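**To:** Cadwaladr House occupants list
**From:** Accommodation Office, Cadwaladr House
**Date:** Sat 5 October
**Subject:** Re: Clearing of shared desks and shelving hutches, second floor

Dear colleagues,

The Accommodation Office thanks those who replied to the notice on shared desks. Several replies raised the same points, and the message quoted below sets out most of them. The answers are sent to the whole list so that all occupants of the second floor are working from the same information.

> We have read the notice on clear desks and have no objection to it in principle. We would, however, be grateful for guidance on the following.
>
> First, the notice says that desks must be "clear" at the end of the day, but does not say whether this includes the hutch at the back. Our section has always kept reference folders there.
>
> Second, the lockers on the landing are already full. If the desks are to be emptied, where are the contents to go?
>
> Third, who is to clean the desk tops? The white surfaces show every mark and the evening cleaners have been told not to touch desks with papers on them.
>
> Lastly, may we keep the desks by the windows for the two staff who need a fixed place?
>
> Projects Section, Lutow wing

**1. What is meant by a clear desk**

The requirement applies to the desk top. Papers, cups, chargers and personal items should be removed when the desk is given up for the day. The shelving hutch may be used for shared reference material, provided that it is labelled with the name of the section and stands upright on the shelves. Loose papers should not be left there overnight. Nothing should be placed on top of the hutch, including boxes that are "only there until Monday".

The notice of last month used the word "workstation" where it should have said "desk top". We apologise for the confusion this caused.
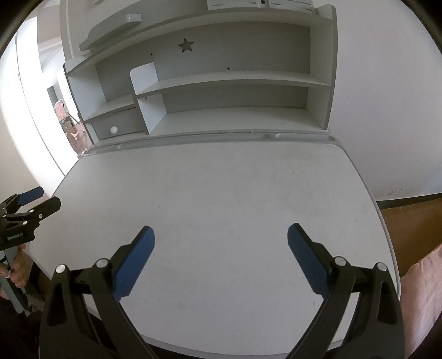
Sections which have already cleared their desks need take no further action, except to confirm by reply which hutches they wish to go on using. Where two sections share a row, one reply on behalf of both is enough.

**2. Lockers and crates**

There are 149 lockers in Cadwaladr House, of which 115 are allocated. The lockers on the landing are indeed full. Those in the ground floor corridor, beside the post room, are not, and keys may be requested from this office. We recognise that the ground floor is less convenient for the Lutow wing and will offer exchanges if landing lockers are given up.

Material that must be kept but is seldom used should be packed in the flat crates supplied by Mukamow Removals. Each crate should carry a label on the short side showing the section, the room number and a date for review. Crates without a label will not be collected. Please do not fill them above the handles, as they cannot then be stacked.

**3. Cleaning of surfaces**

The evening cleaners will wipe any desk top that is completely clear. They will continue to leave alone any desk with papers on it, and this instruction will not be changed.

For marks left during the day, a soft damp cloth and a little washing-up liquid are sufficient in most cases. Scouring pads and cream cleaners must not be used on the white tops. Marks that do not come off should be reported to this office with the desk number.

**4. Fixed places**

Staff who need a fixed place on medical grounds, or by reason of equipment fitted for them, will keep it. The request should come from the head of section and need not give details. Both places mentioned in the quoted message have been noted and will be marked on the floor plan. Requests for a fixed place on other grounds cannot be met at present.

**5. Surplus furniture**

A number of older pedestals and two tall cupboards will be removed by Grullano Office Furnishings in November. Keys should be left in the locks. A replacement lock costs the building more than the pedestal is worth, and last year 11 had to be drilled out. Any section wishing to retain a pedestal should say so when replying to this message.

Shelf labels may be collected from the post room. A box of 400 has been ordered, so there is no need for sections to buy their own.

Replies should be sent to the Accommodation Office and not to the whole list. Questions about chairs are being dealt with separately, and a notice will be issued once the survey forms have been returned from the first floor.

Yours faithfully,

Accommodation Office
Cadwaladr House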